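Eyeglasses case

An eyeglasses case is a small container used to protect spectacles when they are not being worn. Most cases consist of an outer shell and a soft inner lining, which keeps the lenses from being scratched. Cases are commonly sold with new frames and are also available separately.

Construction

The clamshell case is made of two rounded halves joined by a hinge along one long side. The lining usually covers both halves and may continue across the hinge, where a crease forms. Linings are often darker than the shell — brown fabric inside a white or cream rim, for instance — and so show less dirt.

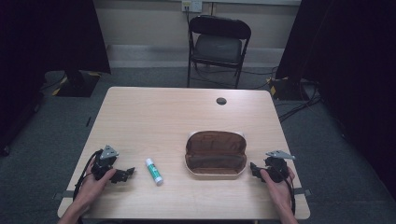

Other types

Soft pouches close with a drawstring or a flap and take up less room in a bag, but give little protection against crushing. Slip-in sleeves are open at one end. Folding cases collapse flat when empty; the Milow, a three-sided model made by Hedegaard, is of this kind.

Care and repair

Dust should be shaken out of the case before the lining is wiped with a damp cloth. A lining that has come away at the rim can be refastened with fabric adhesive. Ordinary glue sticks are intended for paper and hold poorly on fabric. In her handbook for opticians, Precious Chauke advises leaving a repaired case open overnight.

See also

Contact lens case
Glasses cord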